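Llevamos desde junio con las pinzas de mano Cirnis en el taller de robótica de Titumbridge y ya me apetecía contaros qué tal. El proyecto de este curso se llama Nudosum y va de ropa: doblar, apilar, desdoblar y vuelta a empezar (mi madre encantada, claro). Llevamos 732 intentos apuntados en la libreta, y la pinza se ha portado muy bien. Las almohadillas azules agarran el punto sin dar tirones y el peso se aguanta, aunque a la hora ya noto la muñeca.

Prendas verdes de punto, dobladas y sin doblar:

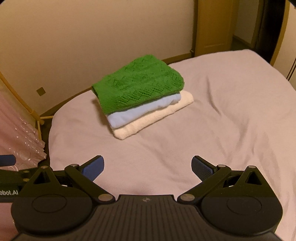
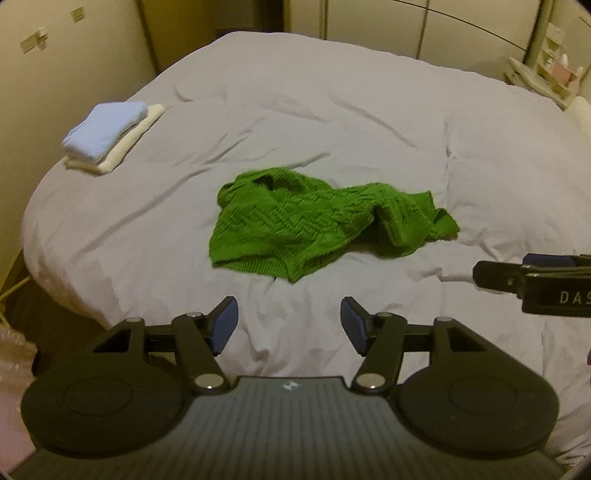 Lo peor, el manual: 116 páginas y el calibrado explicado en dos líneas. ¡Dos! Tahsin Ranasinghe me contestó en el foro del club que a su grupo el calibrado le salió a la primera, que lo que les desespera es el punto calado, porque los dedos se enganchan en los agujeritos, y que para empezar ella recomendaría toallas y dejaría los jerséis para el segundo trimestre.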